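Pay for the Plug, Skip the Plating

A USB-C charging cable has three jobs: carry current, carry data if it is wired for data, and survive being bent at the same spot every day. The first two are settled by a written specification. The third is mostly settled by a few cents' worth of molded rubber. I have yet to see a price tag that tracks any of them well.

I keep a box of cables that I have bought, been sent or been handed by relatives who wanted to know why their phone charges slowly. Over the winter I ran the current batch through a load tester, one cable at a time, at the same current and from the same power supply. The Cakeck cable, which sells at grocery checkouts, lost 353 millivolts end to end. The braided Maner, which costs several times as much and comes in a magnetic box, lost more. It is also longer, and longer wire has more resistance, but the box says nothing about that.

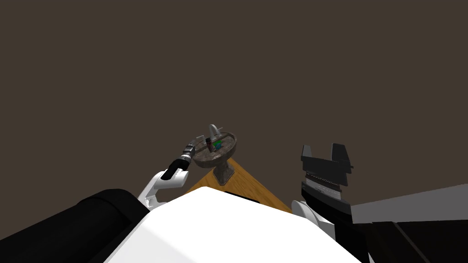 Two robot arms over a wooden table, simulated.

Wire gauge explains most of the difference between cables of equal length. Thicker copper drops less voltage. It is also stiffer and costs more, so a maker who wants a soft, pleasant cable has a reason to use less of it. The jacket hides the choice. Gauge used to be printed on the outside of many cables and now it is often missing, even from brands that fill a whole panel of the package with adjectives.

Gold plating deserves a short paragraph because it gets so much space on packages. Plating on the contacts resists corrosion and is worth having. Plating on the outer shell, the part you can see, does nothing for the charge rate. Several makers show the second and let you assume the first.

The other thing buyers pay extra for is the power rating, and here I have more sympathy. A cable meant for the higher ratings needs a marker chip in the plug, which tells the charger what the cable can take. Leave out the chip and the charger should fall back to a lower current. The cable still works. It works slowly, and the owner blames the phone. Jamshid Vahidi, who repairs laptops and has cut open more plugs than I have, puts missing or misprogrammed chips near the top of his list of false battery complaints.

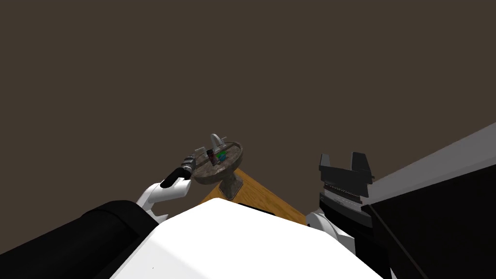
Simulated view: a round pedestal table between the robot's arms.

My proposal is modest. Print the gauge, the length and the tested voltage drop on the package, in type the same size as the brand name. Mohammadi already prints the first two on its plain black line. Toivo Manninen has argued on his blog that most shoppers would ignore the numbers, and he may be right. Most shoppers ignore the wattage on light bulbs too, and it is still useful to the ones who look.

Strain relief is harder to put into a number. I bend each cable at the plug over a small rod, with a weight hung on it, and stop when the charge cuts out. Roughly 10 cables have gone through this so far, too few to rank brands.

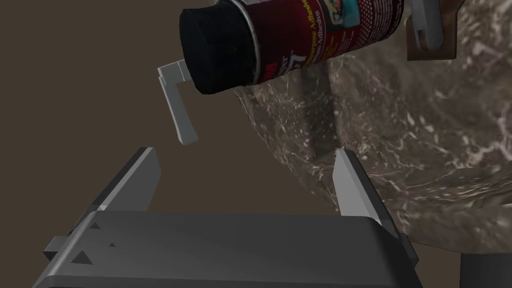
Detachable magnetic tips, such as the ones sold under the Detach name, are meant to avoid the bending problem. They add a second set of contacts in the power path, and those contacts are exposed to pocket lint. In my tester the tip raised the voltage drop on every cable I tried it with. The labeling is no better than elsewhere. A can of spray adhesive has the word "Adhesive" on it more than once, along with strips of fine text, and a magnetic tip has a logo and possibly an arrow. I would settle for the maximum current in small type on the side of the tip.

Until the packages improve, buy the shortest cable that reaches, from a seller that takes returns. If you own a laptop that charges over USB-C, check the rating before the braid. I have gone back to the Cakeck for the phone, and the Maner is in the drawer with its box.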